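Home | Features | Food | Travel | Archive | Subscribe

Search this site Go

The Long Love Affair With the Three-Minute Supper

The first thing Milagros Benítez does when she gets to a new town, before she has found her hotel or called her mother, is walk into the smallest grocery store she can find and go straight to the noodle shelf. She has been doing this for most of her grown life, and she will tell you (at length, and with her coat still on) that you can learn more about a place from its instant noodles than from any guidebook.

I met her in Wesiria on a gray afternoon in February, in a corner shop where the owner greeted her like a cousin. Wesiria is a harbor town, and its noodles taste like one: shrimp, dried seaweed, and a sour little packet of oil that Milagros says to hold back until the very end. "People throw everything in at once and then say it tastes flat," she told me, squeezing a packet by her ear to hear whether the noodles had been crushed in shipping. "You have to give each thing its turn."

She keeps the wrappers, of course. There are 300 of them in albums at home, pressed flat and sorted by town, and a good many more in shoeboxes waiting for a rainy week. The oldest came from her grandmother's pantry in Birnach, where the winters are long and the local style is thick, peppery and pretty nearly a stew. Her grandmother cracked an egg into it and put the lid on, and woe to the child who lifted that lid to look!

I grew up on the plain kind myself, eaten out of the pot over the sink, and I confess I had never given the subject much thought. But a few days in Milagros's company will change how you see a supermarket. She reads the small print on the back of a packet the way other people read the obituaries, and she has strong feelings about dehydrated corn.

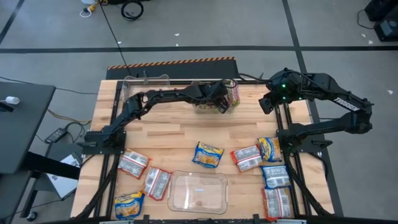 The Night Market at Tawhiri

From Wesiria we took the slow train up to Tawhiri, where the night market opens at six and the noodle stalls stay busy until well past midnight. The cooks there buy the same packets you or I would buy and dress them up with whatever is cheap that day, so one evening it's roasted squash and the next it's pickled greens and a spoonful of peanut sauce. I had a bowl with fried shallots on top that I still think about, usually when I'm supposed to be working.

Milagros would like to see Cistanov next. She has heard of a family there who dry their own noodles on the roof in summer and sell them in brown paper, with the seasoning twisted up in a separate scrap, and she has written to them twice without an answer. She plans to go anyway, in the spring, with an empty suitcase and her good scissors.

Last updated: February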